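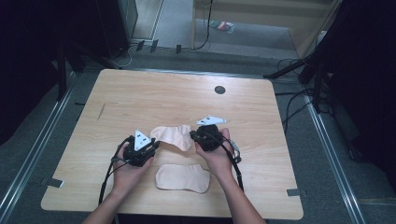

Sanne Smits wrote:
Fold them flat! I will say it until I'm hoarse. Balling socks ruins the cuff on the outer one and you end up with a drawer full of lumps.

GillolportGijs wrote:
Knew you'd be first in, Sanne. For anyone joining from the other thread, we've moved the sock talk over here so the shirt people can have their page back. I started it by asking how everyone pairs and folds, and I'm still after answers, the more detailed the better. Mine at the moment: lay one sock flat on the table, give the other a good stretch sideways to get the twist out, then lay it on top, heel to heel, and fold into thirds. I've been at it all week and I love it. Pale pinks and beiges especially, as you can only tell whether they're a true pair once they're lying together in decent light.

dalal_s wrote:
Oh, the pale ones! We've got a whole family of them here – blush, shell, oatmeal, and one that was white before it met a red tea towel. I do them last of all, by the window, with a cup of tea. On the bed they all look the same and you get to Tuesday with one ankle pinker than the other.

Do you do thirds on short socks as well? Mine spring open again.

GillolportGijs wrote:
Halves for the short ones, thirds for anything that comes over the ankle. And press down with the flat of your hand before the second fold. Makes a big difference with cotton.

RubenL wrote:
I'll be the awkward one. I ball mine and have done since school. Cuff over the lot, throw it at the drawer, done. In all those years I've had 2 pairs go baggy and both of those were cheap to begin with. Folding is lovely if you've got the evening for it but there are six of us in this house and I'm not laying socks out on a table like place mats.

Sanne Smits wrote:
Six people is exactly why you should! I have four at home and it takes me the length of one radio programme. The trick is sorting by person first and then pairing. If you pair from one big heap you spend the whole time hunting.

RubenL wrote:
Sorting by person I'll give you, we do that too. Different coloured baskets. I still ball them.

Chae-won Yeo wrote:
Can I put in a word for the middle way? Lay them together, roll from the toe up, and stop before the cuff. No turning anything over. They stand up in a row like little buns and you can see every pair when you open the drawer. I learned it from my aunt and I've never looked back, it's so satisfying!!

The one thing it doesn't suit is very thick walking socks. Those I just lay flat on top.

dalal_s wrote:
Chae-won I tried this over lunch and I'm converted, at least for the short ones. They stayed rolled all the way up the stairs.

GillolportGijs wrote:
Tried it too. Looks smashing in the drawer but mine unrolled when I shut it. Might be that my drawer's too deep. Are you using dividers?

Chae-won Yeo wrote:
Yes, the Skivville ones, the plain card sort that slot together. You could cut up a cereal box though, that's what I had before. Keep the row snug and they can't unroll.

RubenL wrote:
Dividers now. For socks. You lot are wonderful.

Sanne Smits wrote:
Ruben you'll be rolling by March.

Back to Gijs and the stretching – I'd go a bit easy there. A gentle pull to straighten, fine, but if you tug on the cuff every week you're doing the same damage as balling. I hold mine by the toe and the heel end and leave the ribbing alone.

GillolportGijs wrote:
Fair point, hadn't thought about the ribbing. I do pull quite hard when one's come out of the wash all corkscrewed. Will try it your way on the next load.

dalal_s wrote:
Not sure I agree, a sock gets stretched a lot further going over my heel than it ever does on the table! But I do like smoothing them out. My grey wool ones go all crinkly on the airer and a little pull sorts them.

What does everyone do with odd ones? I have a bag on the back of the door and it's getting heavy.

Chae-won Yeo wrote:
One month in the bag, then they become dusters. Old towelling ones are brilliant on skirting boards.

RubenL wrote:
Wear them. Life's short and so are my trousers, apparently.

GillolportGijs wrote:
I'm going through my odd bag tonight, with the big lamp on. Will report back on how many pinks turn out to be beiges.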